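Sports Writing, Unit 2: Covering a Playoff Series
Handout to go with the May session

I'm typing this up from my own notes, so forgive the odd jump. If you missed the session, read it alongside the two Tavwood match reports I handed round. If you were there, skip to the bit on game stories, as I rushed it.

We started with the difference between a season and a series. In the regular season you can write up a hockey match as a thing on its own. Someone won, someone lost, the goalie had a shocker, off you go to the pub. In a playoff series every game leans on the one before. Your reader knows the score already and mostly wants to know what it does to the next night. So the series score goes in your first two sentences. I don't mind how you get it in, but I do mind if I have to hunt for it, and I did a lot of hunting in the last lot of homework!

Then there's the word "momentum". I asked you all to go a whole series without using it and there was some grumbling. Fair enough, players use it, coaches use it, fans shout it. But when you write it, ask what you saw. Did Felamis start winning the puck behind the net? Did they change their lines after the first period? Did the other side just get tired? Write that down and leave the big word for the quotes.

We spent a good while on the Felamis v Tavwood series, and I want to go over the third game again, as it's the one most of you chose. Tavwood were two down in the series and level with 17 seconds left, then gave away a penalty for a trip by their own bench. Lovely material. Nearly all of you opened with the penalty, which is what I'd have done too, but then half of you told the rest in order from the first face-off, and by the third paragraph I'd forgotten why I was reading. Start late, stay late for a bit, then go back for the early goals only if they matter. The first Tavwood goal does matter (it came off a skate and was looked at for ages). The second one could be left out and I wouldn't miss it.

Crowd figures. The attendance was 966, and it was printed on the sheet, so use it. "A packed house" is no good to anyone who doesn't know how big the rink is. I used to write "packed" about every rink I went into - I was about nineteen and terribly excited - and an editor at the Turnitz paper crossed it out every single time.

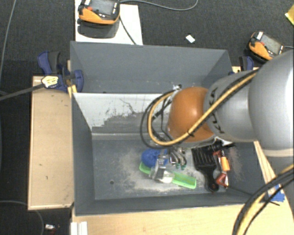 Back to quotes, then. Coaches after a loss will give you very little, and what they give you will sound like every other coach. Don't pad the piece with it. One short line is plenty, and if the line is dull, put it in your own words and move on. Ask about one moment instead of the whole night. "What did you say on the bench before the penalty?" gets you a better answer than "How do you feel?"

A quick word on names. Pick one form of the team name and stick with it. I had a piece where Tavwood were Tavwood, the visitors, the reds and the travelling side, all in one paragraph, and I honestly thought there were four teams.

For next time, please read the Gautam chapter on writing to a deadline (the photocopy, not the whole book) and write me a game story on any playoff match you like. Any sport will do, though check with me first if it's a sport I might not follow. Final score and series score near the top, one quote at most, and no momentum. Bring a printed copy, as we'll be swapping and marking each other's in pencil.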